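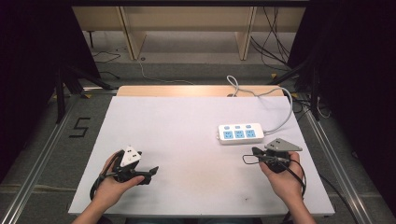
Ticket 2644: Campout reminders going out twice, and to the wrong families

Status: Closed
Opened: 2018-12-01
Opened by: Boglárka Dudás, Stemville Scouts
Assigned to: Botond Vörös, Skoleo support
Product: Skoleo for Youth Groups, calendar and mailing module

Original report

Our group has three sections on one Skoleo account: the Cubs, the Troop and the older Explorers. Since we moved the calendar over in October, reminder emails for Troop campouts go out twice to the Troop families and once to the Cub families, who should not get them at all. The last one was for the winter campout at Szilágyi. Two Cub parents wrote back to ask what their seven-year-olds should pack for a night in a tent in the snow. I had to send a correction to everyone, and the correction also went out twice.

I have checked the following:
Each family is in the member list only once.
The event is marked "Troop" and nothing else.
The reminder is set to go out one time, 20 days before the event.

Please tell me what I am missing. We have the gear check coming up and I don't want to send a reminder for it until this is fixed.

Boglárka Dudás

Reply from Botond Vörös

Thanks for the clear report. I looked at the mail log for your account. It shows 436 messages sent for the Szilágyi reminder, far more than there should be for the Troop alone. Before I change anything I need to know a few things.

Did you import the calendar from a file, or type in the events by hand?
Does anyone else have leader access?
Do any families have children in more than one section?

Please leave the automatic reminders switched off for now. The switch is under Settings, Mailing, Automatic. Turning it off does not delete anything.

Reply from Boglárka Dudás

The calendar was imported from the old site. Rosaire Petrenko did it, he was looking after the website until the fall. He still has leader access, and so do Zsófia Pintér (Cubs) and Erzsébet Halász (Explorers). Yes, we have a good number of families with children in two sections.

Reminders are off. I am phoning people about the gear check in the meantime.

Reply from Botond Vörös

Found the first part. When the old calendar was imported, every event came in with a hidden mailing group called "All parents (old)". You don't see it on the event page, only on the mailing page, under the arrow next to "More groups". That group holds the Cub families and the Troop families, but not the Explorers, so I assume the list is from before you had an Explorer section. It accounts for the Cub parents, and for the second copy to the Troop.

To remove it:

1. Open Mailing, then Groups.
2. Click the arrow next to "More groups".
3. Select "All parents (old)" and choose Archive. Don't choose Delete - that also removes the sent messages from your history.
4. Open any campout and check that only "Troop" is left under Recipients.
5. Send a test with the "Only to me" box ticked.
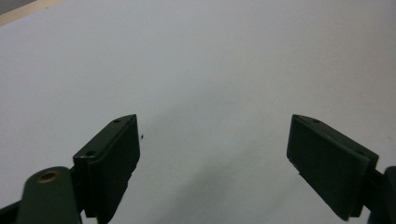 If the test arrives once, you can turn automatic reminders back on. If it arrives twice, leave them off and write back with the time of the test so I can look it up.

Reply from Boglárka Dudás

Archived the group. The test came once for the campout, but twice for the gear check. I ran it again with the same result. The gear check was not in the old calendar, I typed it in myself last week.

Reply from Botond Vörös

The gear check has two reminders on it. One is yours. The other was added by Zsófia Pintér's login, with the same date and the same text. Could you ask her about it? I can remove it from here, but I would rather not touch another leader's entry without her say.

Reply from Zsófia Pintér

It was me. I help with the gear check because my older son is in the Troop, and I didn't see a reminder on the event, so I made one. Leaders of one section can't see reminders made by another section, at least I can't. I have deleted mine.

Reply from Boglárka Dudás

Test for the gear check now comes once. I turned automatic reminders back on and the real one went out to the Troop families this morning. No doubles reported and no Cub parents.

Could leaders be allowed to see each other's reminders on shared events? We would use that a lot, especially before summer camp.

Closing note from Botond Vörös

Two separate causes: a leftover mailing group from the import, and a second reminder made from another section's login. Both cleared. Rosaire Petrenko's leader access was changed to parent access at the group's request. The wish for shared reminders has been passed on as a feature request, no date set. Reply to this ticket within two weeks to reopen it.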